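BULTOVVILLE, 4/9/18

Small Screen, Big Noise: The Cele Brings Back Its Creature Feature Weekend, Bigger and Longer

Hi, it's Shih-chieh Yang from the Cele, the little movie house on the corner with the sign that still buzzes. I usually get someone else to write these things for me, but I'm too excited this time, so you're stuck with me!

We're doing the Creature Feature Weekend again this October, and this year it runs three full days. That's 17 movies, all of them monster pictures of one kind or another. Giant bugs, swamp things, a haunted submarine, a killer fog that looks an awful lot like dry ice (because it is). I've watched every one of them at least twice, most of them with a sandwich in my hand, and I'm still not tired of them.

If you came last time, you know how it goes. If you didn't, here's the short version. We open the doors at noon, the first movie goes on half an hour later, and we keep going until I can't stand up. You can buy a ticket for one show or a pass for the whole weekend. The pass is $40, same as before, and it gets you the same seat for all three days if you want it. People get very attached to their seats. I have learned not to argue about it.

We've only got 387 seats, and nearly 300 of last year's crowd had passes, so please don't wait until the last minute.

Now, the big one. Opening night is the first public showing of Plultova, a new monster movie shot mostly in Jerbridge by a bunch of people I've known since they were sneaking into our late shows. It's about a town that drains its lake to build a parking lot and finds out what was living at the bottom. I saw a rough cut in my office on a laptop with one bad speaker, and I still jumped hard enough to spill my coffee.

I'll be straight with you, the first twenty minutes are slow. There's a lot of standing around in a town hall, and the mayor has a speech that could lose half its lines. I told the filmmakers so, and they told me to mind my popcorn. But once the creature gets up on the shore, wow. It's a suit, a real rubber suit with a real sweaty person inside, and they shot it at dusk so you only get pieces of it for a while. A shoulder, then some teeth. The last stretch on the half-finished parking ramp is as much fun as I've had at a new movie in years.

The cast and crew are coming, and they'll stick around afterward to take questions from the audience. They're bringing the suit too. You can get your photo taken with it in the lobby, but please don't hug it. It's held together with glue and hope at this point.

On the second day we're keeping things a bit lighter before dinner. The afternoon shows are fine for kids who like a good scare, and I've put a note next to each title on the schedule so you can decide for yourself. After dark it gets gorier, and there's one movie that starts at midnight that I would not bring my mother to. (She's coming anyway. She bought her pass before I did the schedule.)
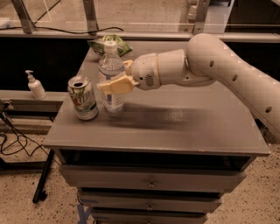

The last day is all audience picks. We've put a list of older movies on the counter by the box office, and you can vote for up to three any time before the end of the summer. Right now the giant crab picture is way out in front, with the one about the werewolf dentist coming up behind it. I have my own favorite and I'm not saying which, but if the moth movie doesn't make it I'm going to sulk.

A few practical things. The concession stand will be open the whole time, with the usual popcorn and candy plus chili after five. Outside food is okay on pass days as long as it doesn't smell stronger than the chili. Parking behind the building is free, and there's more on the street once the shops close. The front row and the two spots at the end of the center aisle have room for wheelchairs, so just tell us at the box office and we'll hold one.

Costumes are very welcome. Tall hats are not, or at least take them off once the lights go down.

Passes go on sale today at the box office and by phone. Single tickets will follow once the full schedule is posted in our front window. If you write about movies and want to see Plultova early, or you'd like to talk to the filmmakers, ask for me at the Cele any afternoon. I'm usually in the booth, so let it ring a while.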